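Support > Manuals > Gramow Sewing Machines > Section 4: Cleaning and Storage

Print this page | E-mail this page

4.3 Cleaning the bobbin area

Clean the bobbin area after every 400 minutes of sewing, or sooner if the stitch becomes uneven.

CAUTION: Set the power switch to O and unplug the machine before removing any cover.

1. Raise the needle and the presser foot.
2. Remove the needle plate with the driver supplied (part 847).
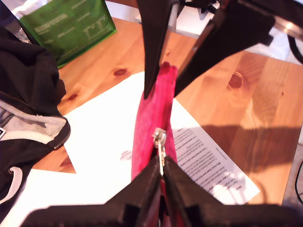

3. Lift out the bobbin case. Brush lint from the hook race – do not use canned air.
4. Apply one drop of Skonorik oil to the race.
5. Refit the bobbin case and the needle plate.

NOTE: Models 310 and 860 have a sealed hook. Skip step 4.
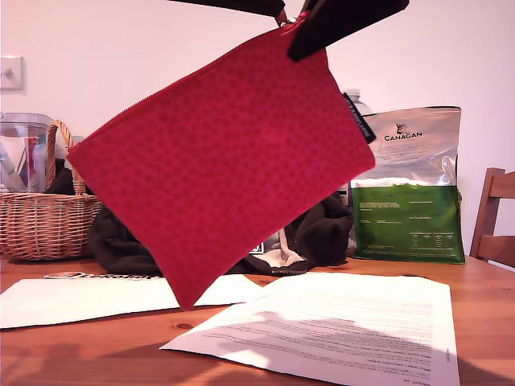
6. Sew a test seam on scrap cotton until no oil shows on the thread.

4.4 Storing the machine

1. Lower the presser foot onto a piece of scrap fabric.
2. Wind the power cord loosely. Do not wrap it around the handwheel.
3. Fit the dust cover.

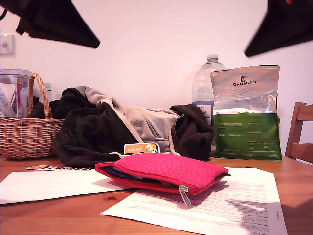
Store the machine upright in a dry room, away from direct sun. Spools and fabric scraps can be kept in an open container next to it. A woven wicker basket like the one on the table is suitable, but line it first, as rough cane can snag fine thread. Keep oil and needles in a closed box – out of reach of children.

Manual revised 4 December 2020.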